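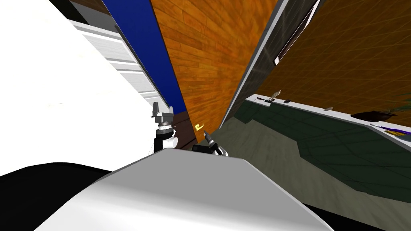 Postings > Operations > Equipment Planning

2020-01-19
By the Wistesura equipment planning desk

Wistesura is hiring an equipment planner for its Braltau site to prepare the purchase plan for two-armed mobile robots intended for household work. The planner will turn simulation results into a list of hardware that can be priced, ordered and maintained. Most of the source material is simulated home interiors as seen from the robot, with both grippers in view and small items standing along a white countertop beside a potted plant. Reach, finger opening and the clutter on such surfaces decide which gripper options go into the budget.

The first task is the Moroz lot, which covers grippers, spare fingers, wrist parts and chargers. The draft parts list has 57 lines, and 32 of them still lack a second quote. The plan must be complete by the end of July.

Duties:
Request and compare supplier quotes, including freight and service terms.
Keep the parts list and the budget sheet in agreement.
Review simulation runs with the test group and record which equipment each task requires.
Estimate spare part use and set reorder levels.
Prepare the acceptance checklist for delivered units.

Requirements:
Prior work in purchasing or planning for automated equipment.
Good command of spreadsheets and the ability to read mechanical drawings.
Experience with simulation software is useful but not required.

Terms: full time, on site in Braltau, with occasional travel to the Savmont warehouse. Pay is 3,115 per month before tax. A one-time moving allowance of 800 is available to applicants from outside the region.

To apply, send a resume and one equipment budget you have prepared, with prices removed if necessary. Mark the application "Moroz planner". Incomplete applications will be returned.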